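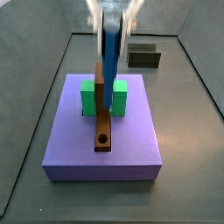
The blue piece in the gripper, its lower end between the two green blocks.

# Akatix robot club, block assembly project

Tillau, March 14, 2022

I help out with the Akatix club two afternoons a week, and I was asked to put some pictures from the assembly project on a page with a few words. I should say up front that I was against this project when it was proposed in July. I'm less against it now. Parents who come to the open evening see an arm pick up a part and put it where it belongs, and they clap, and I stand at the back wondering which try they saw.

The task is simple to state. There is a base with a slot in it, a brown piece that sits in the slot, and green blocks that go on either side of the upright part. Then the blue piece has to be picked up and brought down into the gap. A small child could do it after one look. The arm needs a good deal more help than that, and most of what the students learned this year was how much.

The club has eight students on this project. They split into a group that writes the motions and a group that runs the tests, and I think that was the best decision anyone made. When the same people did both, every bad run had an excuse. The gripper was tired, the light had changed, the base had been bumped. Once somebody else was holding the clipboard, the excuses got shorter. 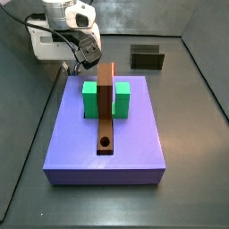

The part that gives them the most trouble is the last inch. Getting the arm over the base is easy, and the students had that working early on. Coming straight down is the hard bit. If the blue piece is held at even a small tilt, it catches on the top of a green block, and the arm keeps pushing as if nothing were wrong. We had a long argument over whether the software should stop on its own when it feels too much push. I said yes. The students said it would slow everything down. They put the stop in after one of the green blocks got shoved out of its place and they had to set the whole base up again.

Setting up again is a bigger share of the work than any visitor would guess. Every run starts with a person putting things back where they started, and if that person is sloppy, the next result means very little. I asked for a written reset sheet. What I got was a page with drawings on it and a joke about my shoes, but it does the job, and they use it.

Now the numbers, which is where I start to grumble. The club's poster in the El Khatib building says the arm "can build the block set." What the test sheets say is that out of 222 tries at placing the blue piece, 192 were marked as good. I don't think that's a bad result for a school club. I do think it's a different sentence from the one on the poster. The sheets also show that nearly all of those tries began with the base in the same spot. Move the base a hand's width and I'd expect a much worse score. We have a few runs like that on paper, too few to put a figure to, and I have asked for more.

There's also the question of what "good" meant. In the early tests a run was good if the piece stayed up when the gripper let go. Later the rule was that it had to be fully down in the gap. The students went back and marked the older runs again from the video, and they did this without being told to, which I was glad to see. A few runs were too hard to call. Those went down as bad, and there was some moaning about it.

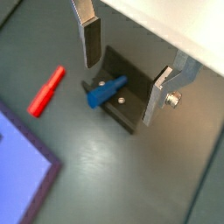 Picking up is its own problem, and I've come to think it's the more interesting of the two. The holder was added for this reason. With a part lying loose on the table, the gripper has to deal with whatever angle it happens to find, and a poor grip at the start turns up later as a tilt at the end. With a holder, the part starts out the same way each time. I called this cheating when it was first suggested. One of the younger students told me that factories do it all day long, and I had no good answer.

I would still like to see them try it the hard way. A part that starts anywhere on the table, at any angle, with no one nudging it first. They say that's next. It was also next before the winter break.

Then there's the money. The whole project cost the club around 3,000 dollars for the year, and a fair piece of that went to Prudura for a support plan we have used twice. Both times the advice was to restart the controller. I've suggested we drop the plan and spend the money on spare parts and a second table, so that both groups can work in the same afternoon. The vote on that is still open, and if you have a child in the club you're welcome to come and argue with me about it.

Some things I was wrong about. I thought the students would lose interest once the arm moved, and they didn't. I thought they would hate keeping records, and a couple of them did, but the records are better kept than mine. I also thought that watching a machine place blocks would be dull. It is dull for the first ten minutes or so. After that you begin to guess which runs will go bad before they do, and you get annoyed when you guess wrong.

I haven't changed my mind about the poster. The students have offered to add the test figures in small print at the bottom. I've asked for big print - we are still talking.

Anyone who wants to see the arm run should come to the workshop in the El Khatib building during club hours. Ask to see more than one try, and ask to see the sheets, which are in the blue binder next to the door. Please don't lean on the table.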